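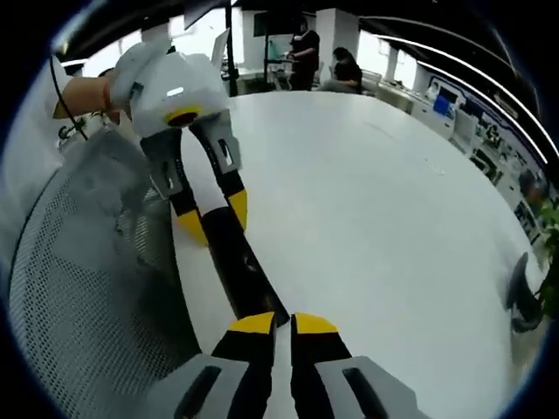

Dalora round table, white top, with a mesh-back office chair drawn up to it.

Skekton Dalora Round Table: Review
Sep 13, 2025
Price as tested: $468, delivery included

The Dalora is a round meeting table with a single center base, sold flat-packed. It replaced a rectangular Narnis desk in our shared workroom. The top is smooth and white, with no cable cutout and no markings. Height is 29 inches on the supplied feet, and the feet adjust only upward.

Assembly requires one hex key, which is in the box, and a second person to turn the top over. The bolt holes lined up. One foot was cross-threaded on arrival and had to be backed out and restarted. The instructions show the washers on the wrong side of the base plate in step four - follow the parts diagram on the back page. 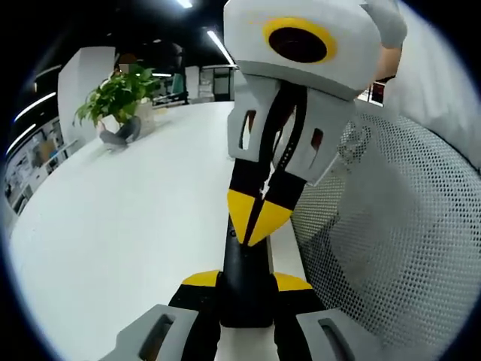

2 min read

Stability is good at the center and acceptable at the rim. Leaning on the edge with both forearms produces a slight tilt that settles as soon as the weight comes off. Skekton rates the rim for up to 40 pounds at any one point. I would not sit on it.

The finish wipes clean with a damp cloth. Dry-erase marker came off after a day. Ballpoint left a faint line that needed alcohol. Glare is the main drawback: under ceiling lights the white surface is tiring to read against, and we now put a gray mat down for paperwork.

A round top wastes space against a wall. Out in the room it works well, because chairs can go anywhere and there are no corners to catch a hip on. Standard office chairs with fixed arms fit under the rim, but only just. Raise the feet two turns if yours do not clear. 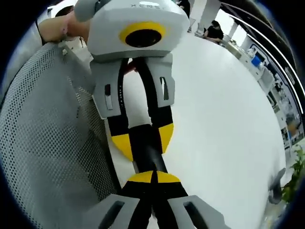

The base has enough spread to limit legroom when four people sit down. Three is comfortable. With four, someone's shoes end up on the base plate, and the coating there has already started to scuff.

Replacement feet are sold separately. The top is not, so a deep scratch means buying the whole table again.

Pros: smooth top, simple hardware, easy to clean
Cons: glare, tight legroom for four, no spare top
Rating: 7/10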